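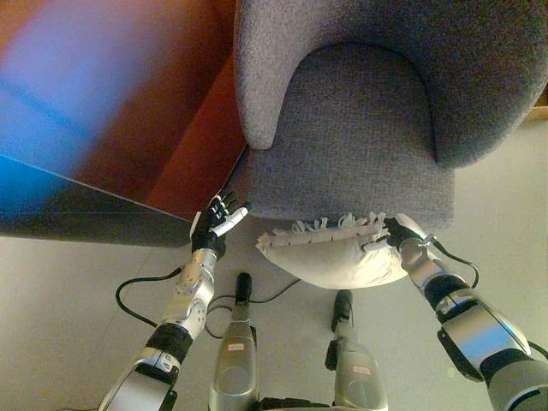 **Ranovside Home Notes: Soft things, and how to keep them nice**

Dec 19, 2021

Winter is when I finally get around to the soft stuff in the house. The yard is done, the gutters are done, and there's nothing left to hide behind, so out come the brushes and the good vacuum attachment and I go room by room through everything made of cloth. I love it! Give me a lint brush and a radio and I'm happy for an afternoon. What follows is everything I do, in whatever order it came to me, including some bits that readers sent in after the November page on wood floors.

## Vacuuming upholstery

Go over it dry before you even think about anything wet. Dust plus water is mud, and once mud is in a weave you'll be chasing it for a week.

- Use the small flat head, the one without the spinning brush. Spinning brushes are hard on loose weaves.
- Turn the suction down if your machine lets you. Old cushions with worn piping can get pulled right out of shape.
- Work from the top down. Back, arms, seat, then the front.
- Lift any loose cushions and do the gap underneath with the crevice tool. (Pull the coins and hairpins out by hand first, they make an awful racket going up the hose.)
- Do the underside too, if you can tip the piece safely. Spiders adore that thin black cloth.

On rounded chairs I follow the curve in one long pull, because short back-and-forth strokes leave stripes in a fuzzy fabric. If you do end up with stripes, a soft clothes brush gets rid of them in no time.

## Pills and fuzz

A battery fabric shaver is one of my favorite things in the closet. Hold the cloth flat with your other hand and let the shaver float. Pressing is how holes happen! Empty the little cup often, and keep away from seams, buttons and anything with loops.

No shaver? A dry kitchen sponge, the scrubby side, dragged lightly in one direction, does a surprisingly good job on sweaters and throws. Try it somewhere hidden first. For wood trim on old chairs that keeps snagging everyone's tights, a few passes with 180 grit paper along the grain, then a wipe and a dab of wax, and you're done. 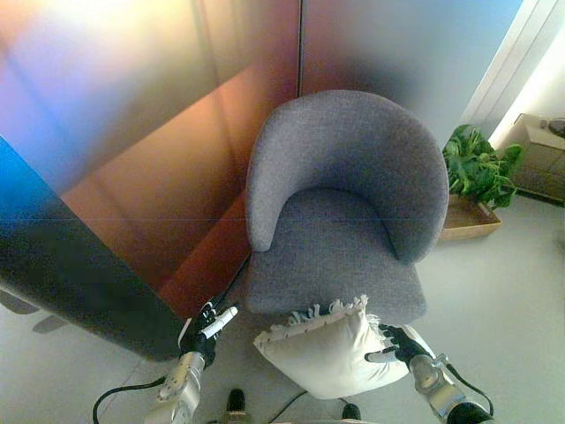
Pet hair deserves its own paragraph. Put on a rubber dish glove, get it barely damp, and stroke the fabric toward you. The hair rolls up into fat little sausages you can pick off with your fingers. I've bought rollers, tapes, brushes, a thing shaped like a duck, and the glove beats them all. Rinse it in a bucket and not in the sink, or you'll be reading my page on drains next.

## Reading the tag

Somewhere under the seat or inside a zipper there's usually a cleaning code. Worth finding before you need it, and worth writing down on a piece of masking tape stuck under the piece where you can see it again.

| Code | What you can use |
|---|---|
| W | Water-based cleaner |
| S | Solvent cleaner only, no water |
| WS | Either one |
| X | Vacuum or brush only |

No tag at all? Treat it like X until you've tested a hidden spot and let it dry overnight. Look at it in daylight the next morning. Lamps hide everything.

## Spills

Blot, blot, blot. White cloth or plain paper towels, pressed straight down, moving to a clean patch each time. Rubbing spreads the spill and roughs up the yarn, so you end up with a bigger mark that also feels funny.

My standard mix for a W or WS fabric is 2 cups of cool water and a few drops of clear dish soap, whisked until there's a good head of foam. Then I use only the foam! Scoop it up with a cloth, dab it on, and dab again with a cloth wrung out in plain water. Very little liquid ever reaches the stuffing that way, so drying is quick and rings are rare.

Some particular ones:

**Candle wax.** Leave it alone until it's hard. A bag of ice on top speeds that up. Crack it off with the edge of a spoon, then lay brown paper over what's left and pass a warm iron across it. Keep moving to clean paper. Test first on anything synthetic, and keep the iron low.

**Gravy and butter.** Cornstarch, a generous heap, left as long as you can stand to look at it. Vacuum it off and do it again.

**Chocolate.** Let it harden, scrape, then foam. Hot water only drives it in deeper.

**Ballpoint.** Rubbing alcohol on a cotton swab, a tiny bit at a time, from the outside of the mark in. Check the color on a hidden seam first, please. I say this as someone who once made a lovely pale spot on a green footstool.

## Throw pillows

I get more mail about throw pillows than about anything else on this page, and I'm delighted, I think they're the cheapest way to cheer up a room.

Buy the insert a size bigger than the cover. A snug fit fills the corners and the pillow stays plump. If yours have gone limp and you don't want to buy new ones, open the seam of the insert, pull the stuffing apart by hand until it's all airy again, add some from an even sadder pillow, and sew it shut. It takes one movie.

Wash covers inside out, zippers closed, cool water, and take them off the line while they still have a trace of damp in them. They go back on the insert so much more easily, and they dry smooth.

Fringes and tassels need a bit more care. Put the cover in a mesh bag, or if the trim is long, gather it in small bunches and tie each one with a strip of old cotton before it goes in. Afterward shake it hard by the opposite edge and comb the fringe out with your fingers. A wide-tooth comb is fine on cotton. On wool I'd stay with fingers. If one tassel has gone flat, hold it over the steam of a kettle with tongs for a moment and fluff it. Magic!

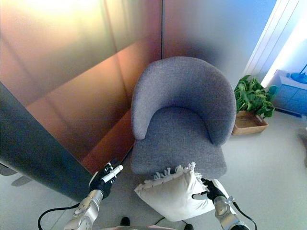
*Fringed white pillow and a gray tub chair.*

For white and cream covers, skip the chlorine bleach, which can turn some fibers yellow. Oxygen bleach and a long soak in a bucket will do nicely if the label allows it, and then a day on the line if there's any sun to be had.

Feather inserts can usually go in a big front-loader on gentle. The drying is the long part. Low heat, a couple of clean tennis balls, and stop every so often to break up the clumps by hand. If you squeeze it and smell barnyard, it isn't dry yet. Put it back in.

## Throws and blankets

Fold knitted throws, never hang them. Hanging stretches them until one end sweeps the floor. I fold mine in thirds the long way and roll them, and they stand up in a basket like loaves of bread.

Wool hardly ever needs washing. Hang it over a railing on a damp, breezy day for an hour and most smells just leave. When it does need a bath, go with lukewarm water and wool soap, no wringing, and roll it up in a big towel to press the water out. Dry it flat. My drying rack is an old screen door across two sawhorses and I wouldn't trade it for anything.

Static is a nuisance once the heat is on. A pan of water near the radiator helps, and so does running a metal coat hanger over the throw before you fold it.

## Curtains

Most curtains only need a good shake outdoors and a pass with the vacuum through an old stocking stretched over the nozzle. Mark which panel hung on which side with a safety pin at the top inside corner before you take them down. They've faded to suit their own window and look odd if you swap them.

Wilfredo Cabanatuan of Lamholm wrote in with a tip I've now used on every window in the house. He hangs cotton curtains back up damp and clips a row of clothespins along the bottom hem for weight. The creases drop out and you never touch the iron. I tried it on the kitchen pair and went straight upstairs to do the bedrooms!

Put a towel on the sill if you try it, and crack the window.

## Sun, heat and moving things around

Fabric fades slowly enough that you won't notice until you shift a cushion. Turn loose seat cushions every 14 days, front to back and top to bottom if they're finished on both sides. I have it on the calendar next to the plant feeding. Keep upholstered pieces well back from radiators and wood stoves, and leave a hand's width between a chair back and the wall so the air can move.

Dents in a rug from chair legs come up with an ice cube. Set it in the dent, let it melt, soak up the water with a towel and lift the pile with a fork. For a new dent you won't even need the fork.
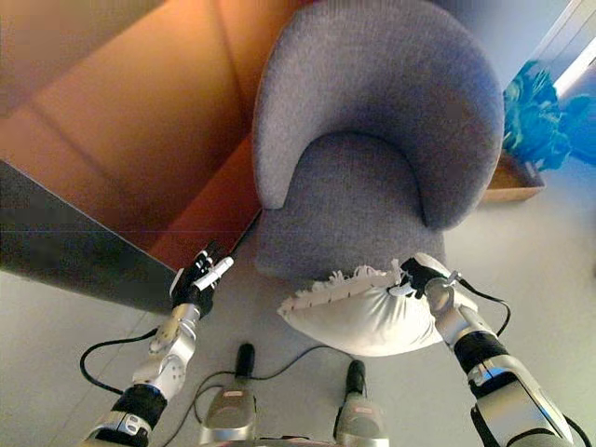

*Gray armchair with a horseshoe-shaped back.*

## Small mending

Keep a curved needle. Softić on the square has them by the button drawers, and one will let you close a seam on a chair without taking anything apart. Use upholstery thread, a ladder stitch, and pull it snug every few stitches. The thread vanishes right into the seam.

Pulled loops on a woven fabric should never be snipped. Poke them through to the wrong side with a blunt needle or a fine crochet hook. Where you can't reach the back, ease the loop along the yarn with a pin, a little to each side, until it's gone.

A stuck zipper on a cushion cover gets a rub of plain candle along the teeth. Run it up and down gently and wipe off the extra wax.

## Letters

A reader asked whether baking soda is safe on a sofa. On most, yes, sprinkled thin and vacuumed off the next morning with a clean filter in the machine. I'd leave it off velvet and anything dark, it's a bear to get out of the pile.

Another wanted to know how to store summer cushions. Clean, bone dry, in a cotton sheet tied like a bundle, up off the floor. Plastic bags trap damp. Tuck in a cedar block if you have moths, and give the block a light sanding each year to wake up the smell.

Next month I'm doing kitchen drawers, so send me your liner tricks and your worst junk drawer stories.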